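2022年10月15日 工作记录

事由:教区讲道文献整理,奉献专题以外部分(圣餐频次条目)

今日继续核对圣餐施行频次的相关文献。Elīna Sepp 已将 Vasiliauskas 藏本的目录录入完毕,共300条,其中直接涉及圣餐者23条。另有8条仅在页边批注中提及,暂列附表,不并入正文统计。

核对中发现的主要问题如下:

- **术语不一。**早期讲章多用“主的晚餐”,后期礼仪册改用“圣餐礼”,个别手稿两词并用。检索时须同时录入,译名以礼仪册为准,原词加括号保留。
- **频次记载含混。**“按时领受”一语,Rasa Krūmiņa 主张解作每月一次,Uldis Adomaitis 认为应指每主日。本人查阅上下文,该段论及预备与认罪,未规定间隔,故两说均不采入正文,仅在注释中并列。
- **引经出处。**哥林多前书十一章二十六节“每逢”二字,多篇讲章引以为据。经文本身未定次数,注释中应予写明,以免读者误作明文规定。

《奥格斯堡信条》第二十四条提到每逢圣日举行圣餐,其他日子如有愿领者亦可施行。此条宜置于注释之首,再列各讲章的说法。Piret Ots 建议附拉丁文与德文对照,可行,但须先统一所用版本。

Skollar 数据库现有记录2,995条,七月导入的一批缺少讲道日期,排序时全部落在末尾。已请 Ilze Butkienė 按教会年历补填;仅知节期而不知年份者,填节期,年份栏留空,不作推测。
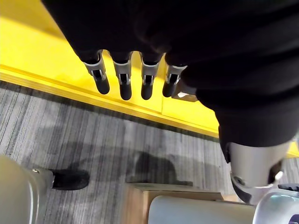 补填时须注意,三一主日之后各主日的编号在两种年历中不尽相同,应在备注栏注明所依年历。旧册中“三一后”与“圣灵降临后”两种写法相差一周,Elīna 已改正两处误并,其余待查。

待办:

1. 与 Uldis 核对 Takent 手稿第二册的认罪文段落。
2. 注释体例定稿后送 Piret 审阅。
3. 附表8条逐一调阅原件,确认批注笔迹与正文是否同出一人。
4. Sendia 分馆借出的礼仪册续借手续,由 Rasa 办理。

病中圣餐与家中施行的条目另立一类,本次不作处理。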